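The Shared Workshop Robot Is Not Going to Fold Your Towels

Every January my feed fills up with people who are going to build a robot arm. I know because I was one of them, and our workshop on the second floor of the old Prukwood building now owns the result. It has a gripper with two black fingers, a wrist camera and a parts bill of $1,208, split among members who were told it would be cheaper. It does work, most evenings. I still think the whole hobby is being sold on a promise it can't keep.

The promise goes like this. You print the brackets, you order the motors, you clamp the thing to a bench, and then you teach it chores by showing it. Vodell sells a kit on that line. Leclerc sells almost the same kit with nicer cables. Both have videos of an arm picking up a sock, and both videos are sped up, which you only find out by watching the clock on the wall behind the arm.

I have no complaint about the building part. Building was the best part. I learned to crimp connectors properly after years of doing it badly, and I learned that a bolt you can't reach with a straight driver is a bolt you will hate for as long as you own the machine. If the kits were sold as a long winter of small mechanical problems, I'd recommend them to anyone.

What bothers me is the teaching. We set out to get our arm to pick up a folded dishcloth and put it down on the other side of the bench. We recorded 60 demonstrations. Of those we kept 33, and I was generous. The rest were spoiled by a motor drifting, or by one of us getting bored and jerking the controls, or by the cable snagging on the clamp again. The kit's manual has one paragraph on this. It says to "discard poor examples." Fine, but which ones are poor? You have to sit there and look at all of them, and that is the real job – the one that isn't in the video.

And looking is a strange business. The camera rides on the wrist, so it knows what is directly ahead of the fingers and very little else. You imagine it studying the room the way you do. Then you go through the recordings and find view after view with hardly anything in it a person would call information.

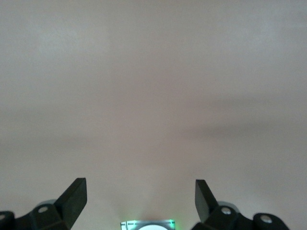
A program is supposed to learn from that where it is and what to do next. Sometimes it manages, and I'll admit it's a thrill when it does. But people in the hobby talk as though the arm "understands" cloth, and I don't believe it for a minute. Move the bench lamp and you may be starting over.

The fans will say more data fixes this. The group over at Parkau says so in every newsletter. Maybe it does, for a company with a warehouse and paid operators. We have two free evenings a week and a heater that trips the breaker when somebody runs the band saw.

So if you're tempted this winter, buy the kit for the wiring and the bolts. Split the cost, and write down who paid what. Add a second camera early, somewhere up high, before you record anything you plan to keep. And go on folding your own dishcloths in the meantime – I did ours again last night, and the arm was still switched off.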